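그룰턴(Grullton) 오픈데이 양팔 조작 시연 기록

버전 노트: 6월 17일 공개 시연분 정리. 오타와 누락 파일 제보는 언제든 환영합니다!

개요

이 저장소는 그룰턴 작업실 오픈데이에서 진행한 양팔 로봇 시연을 모은 것입니다. 팔 두 대가 책상 하나를 같이 쓰면서 안경, 접시, 컵, 펜 같은 생활 물건을 다루는 모습을 방문객 앞에서 그대로 보여 드렸고, 그때 남긴 에피소드와 메모를 한 폴더에 담았습니다. 제어 코드는 트라르코라(Trarkora) 브랜치에서 갈라져 나왔고, 기록 형식은 둔디코(Dundico) 규격을 따릅니다. 준비하는 내내 정말 즐거웠고, 그 기분이 데이터에도 조금은 묻어 있으면 좋겠네요.

시연 내용

방문객이 제일 오래 서서 본 코너는 안경이었습니다. 테가 가는 안경은 잡을 데가 적고 다리가 얇아서, 왼팔과 오른팔이 어느 쪽에서 다가갈지부터가 이야깃거리가 됩니다. 책상 위에는 분홍 접시와 하늘색 접시, 나무 식기 건조대, 선글라스, 색색의 버튼이 달린 검은 상자도 함께 두었습니다. 물건이 여러 개 놓인 책상에서 하나를 골라 다가가는 과정이야말로 저희가 가장 보여 드리고 싶었던 부분입니다!
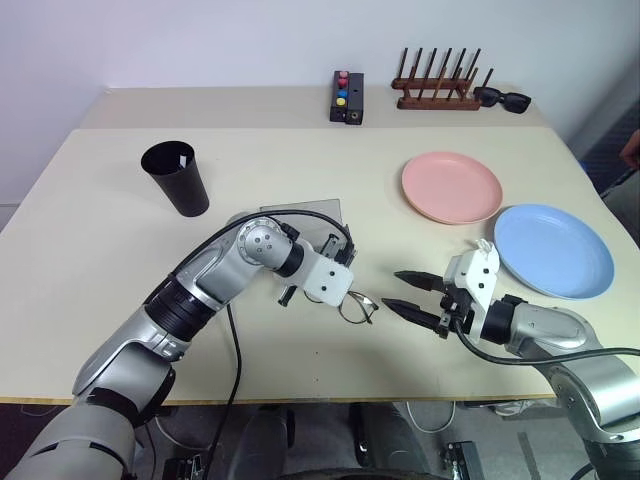
방문객도 로봇 팔을 직접 조종해 볼 수 있었나요?

오픈데이 후반에 체험 시간을 따로 두었고, 진행자가 옆에서 비상 정지 버튼을 잡은 상태로 한 명씩 조종했습니다. 체험 중에 나온 궤적은 동의를 받은 것만 guest 폴더에 넣었고, 기본 학습 목록에서는 빠져 있습니다.

구성

episodes/ 에피소드 300개. 에피소드마다 카메라 영상과 관절 값이 한 묶음입니다.
guest/ 체험 궤적 67개. 길이가 들쭉날쭉합니다.
notes/ 진행자 메모. 손으로 적은 것을 옮겨서 줄임말이 많습니다.
tools/ 재생 스크립트와 시간축 맞춤 스크립트.

전체 용량이 커서 처음 받는 분께는 episodes 안의 mini 목록부터 권합니다. 에피소드 19개짜리라 노트북에서도 가볍게 돌아갑니다.

카메라

위에서 책상을 내려다보는 시점과 손목 시점을 같이 저장했습니다. 손목 영상은 그리퍼 손가락이 화면 앞쪽을 크게 차지하지만, 물건에 다가갈 때의 거리감은 이쪽이 훨씬 잘 살아 있습니다. 현장 모니터에도 손목 시점을 띄웠는데, 아이들이 로봇 손에 올라탄 것 같다며 무척 좋아했습니다. 반대편 팔까지 같이 들어오는 구간은 두 팔의 간격을 공부하기에 특히 좋으니 꼭 한번 재생해 보세요.

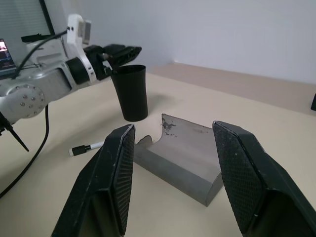
그림 2. 손목 카메라 시점. 검은 컵 쪽으로 뻗은 반대편 팔과 앞쪽의 회색 물체, 화이트보드 마커.

사용 방법

tools 폴더의 play 스크립트에 에피소드 번호를 넘기면 두 시점이 나란히 열립니다. 관절 값만 필요하면 no-video 옵션을 붙이세요. 보그나르(Bognár) 뷰어를 쓰는 경우에는 설정에서 시간 단위를 밀리초로 바꿔야 하고, 그대로 두면 영상과 궤적이 어긋납니다.

알려진 문제

일부 에피소드는 손목 영상의 시작이 늦습니다. 맞춤 스크립트를 한 번 돌리면 정리됩니다.
notes 폴더의 물건 이름이 통일되어 있지 않습니다. 컵과 통이 같은 물건을 가리키는 경우가 있습니다.
체험 궤적에는 중간에 멈춘 것도 지우지 않고 넣었습니다.

다음 계획

11월에 한 번 더 문을 엽니다. 그때는 접시를 건조대에 꽂는 과제를 늘리고, 에피소드도 약 2,000개까지 모아 보려고 합니다. 추가했으면 하는 물건이나 과제가 있으면 이슈에 남겨 주세요. 엉뚱한 제안도 대환영입니다!

라이선스

연구와 교육 목적으로 자유롭게 쓸 수 있습니다. 재배포할 때는 이 파일을 함께 넣어 주세요. guest 폴더는 재배포 대상이 아닙니다.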